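4. Message Load and Response Behavior

4.1 Data collection

Email headers were collected from the staff of Kitdale, a mid-sized distributor of office supplies, over a period ending in July. All 51 participants gave written consent. Message bodies and attachments were not stored. For each message we kept the sender, the recipient list, the time sent, the thread identifier, and a flag showing whether the message was opened on a phone or a desktop client. Addresses were replaced with random keys before the data left the company's mail server.

The export was handled by Lulent, an open-source header parser that we modified in two ways. First, automatic messages (calendar notices, delivery receipts, ticket updates) were moved to a separate table. Second, replies sent from an alias were joined to the main account of the person who held it. Without the second change, shared mailboxes such as billing and returns show almost no replies, although the staff who work in them answer most of what they receive. After cleaning, 2,775 threads remained. A thread was kept only if it held at least one message from a participant and at least one reply.

4.2 Measures

Response time is defined as the interval between the arrival of a message and the first reply by any direct recipient. Recipients in the copy field were not counted as direct. Intervals that crossed a night or a weekend were reduced to working hours, using the start and end times each participant gave in the intake form. Naseri's correction for part-time schedules (J. Naseri, unpublished notes) was applied to the five participants who worked fewer than four days per week.

Load is the number of unanswered threads in a participant's inbox at the moment a new message arrives. We prefer this to a daily message count. Two people may receive the same number of messages in a day and carry very different backlogs, and it is the backlog that the participant sees when opening the mail client.

In addition to the header data, participants filled out a short form at the end of each working day. The form asked for the number of times they had checked mail on purpose, the number of times a notice had interrupted them, and where they were at the time of the last check. Break areas were listed as a separate answer.

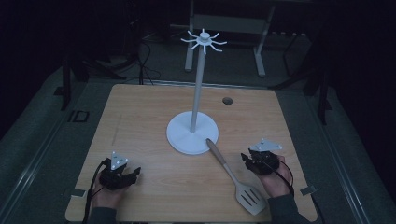

Figure 4. Tabletop with a white mug tree stand and a spatula.

4.3 Results

Response time rose with load up to a point and then leveled off. Participants with small backlogs answered in the order in which messages came in. As the backlog grew, order of arrival became a poor predictor, and the identity of the sender became a better one. Messages from a direct manager were answered first at all levels of load. Messages sent to more than four direct recipients were answered last, and many received no reply at all.

The effect of folder rules was smaller than expected. A total of 156 active rules were found across all accounts, but their distribution was uneven, and most participants had none. Threads moved by a rule were opened later than threads left in the inbox. Once opened, they were answered at the same pace.

Self-reported checks did not agree well with the header data. Participants who reported few checks on the form often sent replies at short, regular intervals through the day. Giáp reports a similar gap in the Dukley survey and attributes it to checks made on a phone, which respondents tend not to regard as checking mail. Our client flag supports this reading in part: the gap was widest for participants who opened most of their mail on a phone, but it did not disappear for those who used only a desktop client.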